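Cleaning glass panels, dark frames and door edges without streaks

Written by Mei Kowalczyk. Posted in Surfaces. Last revised 4 February 2018.

Streaks on glass are usually residue. The residue comes from one of two sources: product left on the surface after wiping, or dirt carried over from an adjacent part. Both are controlled by the order of work, the amount of liquid and the condition of the cloth.

Materials

Two cloths, thin cotton or microfiber, washed without fabric softener.
A spray bottle with plain lukewarm water and 3 drops of dish soap.
A second bottle with plain water.
A soft brush, such as an old toothbrush, for hinges and door stops.

Cloths with a woven check or stripe work as well as plain ones, provided the dye is fast. Test a new cloth by wetting one corner and pressing it on white paper. If color transfers, wash it again before use on pale surfaces. Frayed edges shed lint and should be folded to the inside.

Order of work

Dust first, dry. Grit caught in a damp cloth will scratch a coated frame. Do the frame next, then the glass, then doors and lower edges. The floor comes last.

Spray the cloth and leave the glass dry. Liquid sprayed directly on a framed panel runs into the joint between glass and frame and seeps back out later as a line along the bottom. The cloth should be damp enough to cool the hand and should not drip when squeezed.

Trays and other light items standing beside the glass can be moved or held. If they stay, keep one hand on them. A plastic tray slides easily on a smooth top, and a raised rim will leave a mark if it is pushed against the frame.

Wipe in straight, overlapping passes. For a stubborn spot, bunch the cloth and press with the fingertips. This concentrates pressure on a small area but spreads the loosened film outward, so a cloudy ring is normal at this stage. Remove it with a clean side of the cloth and plain water, then buff dry with the second cloth.
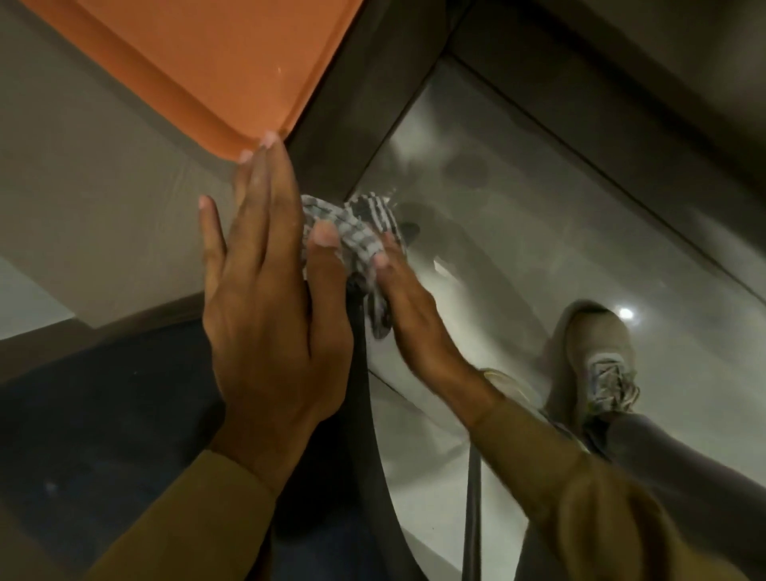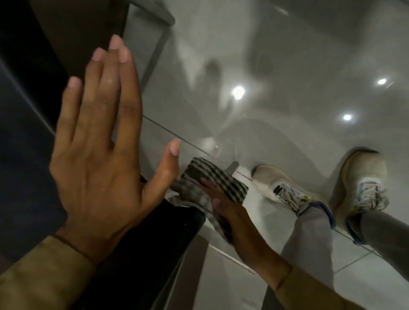 First picture: bunched cloth at the edge of the glass, fingertips of the left hand at the tray. Second picture: striped cloth pressed to a dark edge near the floor.

Dark doors and lower edges

Dark finishes show fingerprints and dried water more clearly than pale ones. Wipe vertical panels from top to bottom. Brace a tall or hinged panel with the flat of the free hand so that it does not swing while the edge is being cleaned – the lower corner is where the most force is applied.

For narrow edges, fold the cloth over the edge and grip it between thumb and fingers. Draw it along in one direction. Scrubbing back and forth packs dust into the corner.

Metal fittings close to the floor collect hair and grit. Brush them dry, then go around them with a rolled section of cloth. Do not oil a hinge before the panel has dried.

On glossy floor tile, drips dry to visible spots. Wipe them up as soon as the edge is finished.

Intervals

Glass in daily use: every 8 days.
Frames and door edges: every second cleaning of the glass.
Fittings near the floor: twice a year. December is a convenient month for one of these.

Reader note

Jalen Baptiste writes that his Zundwood cabinet doors came up cloudy after a vinegar mix. Vinegar can dull some lacquers. Rinse with plain water, dry at once and check the result in side light – if the haze remains after two rinses, the finish itself is affected and further wiping will not clear it.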